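Ysaline Chevalier
December 12, 2024

Right, I promised a few of you I'd write up the big silver maple saga once the invoices were all in, so grab a cuppa, this may take a while (1/8)

We had three firms out in November to look at it. Hedamard came first and wanted to take the whole tree down. Deschamps thought a crown reduction would do, and so did Grelum, though their prices were miles apart and I had to read both quotes twice to work out why (2/8)

The difference was mostly cleanup! One quote had hauling and chipping in it, the other had them as extras, and the stump wasn't mentioned by anybody. If you're getting quotes, please ask for each bit on its own line: climbing, chipping, hauling, stump (3/8)

We also paid $249 for an arborist's written report from Nima, and I grumbled about it for days. But it told us the rot was in two limbs and the trunk was sound, so the tree stays, and I'm awfully fond of that tree (4/8)

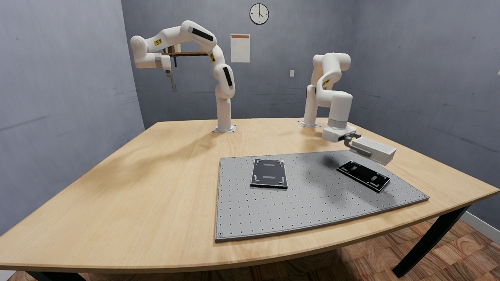 Marisela wrote back to ask whether we'd needed a permit, as her own city wants one for any trunk past a certain size. We didn't for pruning, but we would have for removal, and the fee comes with a wait of up to 12 business days. Do ring your council before you book anyone (5/8)

The crew took just over 5 hours in the end, with one fellow up in the harness and two on the ground. They left me a lovely heap of wood chips, which I'd asked for, and it's gone around the hydrangeas and along the back fence (6/8)

My neighbour shares the shade on her side, so she very kindly offered to go halves on the limb over her garage. We put it in a short email first so we'd both remember what we'd said (7/8)

Next check is in 2 years, according to the report. I'll post the line-by-line costs tomorrow if I can find the Grelum quote, I think it's under the fruit bowl (8/8)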